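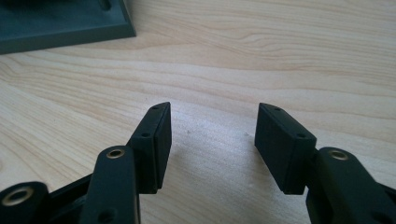

Towns Should Keep Paying for Paper Notices

6/20/25

In May the town of Urnberg stopped mailing its quarterly notice to residents. The notice was a single folded sheet with the trash schedule, the road closures and the dates of public hearings. It went to 2,163 addresses. The same information is now posted on the town website, and anyone who wants a reminder can sign up for email.

I think this was a mistake, and I think other towns that are looking at the same cut should leave it alone.

The argument for ending the mailing is money. Printing and postage are a real cost, and they go up most years. But a town has a duty to tell people what it is doing, and a website only tells the people who go looking. Few of us check a town website without a reason. A sheet of paper that comes to the house gets read at the kitchen table, or at least gets looked at on the way to the recycling bin.

As of last week, 173 households had signed up for the emails. That is a small share of the town. The rest now get no notice at all unless a neighbor mentions something.

Zostuna, 20 miles up the road, tried the same thing and went back to paper after 3 years. Residents there had missed a hearing on water rates and were angry when the bills changed. The town now prints on cheaper stock and sends the sheet out with the water bill, so there is no extra postage.

Urnberg could do that by the fall. It could also keep the emails for people who like them. I would accept a smaller sheet, or two mailings a year in place of four. What I don't accept is that posting something online is the same as telling people about it.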